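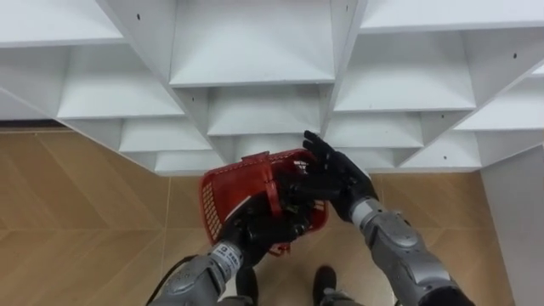 Run the two-hand carry test before you compare hand controllers. It shows how each controller shares the load between the left and right hands when one object is held by both. Use a basket with mesh sides, like the red one, so the fingers have an edge to catch on, and leave the shelf compartments empty until step 5.

### 4.2 Two-hand carry test

1. Load the Levora controller profile and set the grip limit to 731.
2. Stand the robot facing the shelving unit with both feet flat on the floor.
3. Place the basket between the hands. Keep your own fingers clear of the rim.
4. Close the left hand first, then the right. Wait for both status lights to hold steady.
5. Start the carry routine and let it place the basket in a lower compartment. Repeat three times.
6. Load the Calora profile, set the limit to 795, and repeat steps 2 to 5.

**Note:** The two profiles use different scales. Compare the slip log – not the limit values.

**Caution:** Do not set either profile to 1000 with a plastic basket. The rim can crack.

**Caution:** Check that the forearm cable has slack before each run.

If the hands let go at different times, reload the profile and run the wrist zero again (section 3). Send slip logs to Ashwin Naidu with the profile name in the file title.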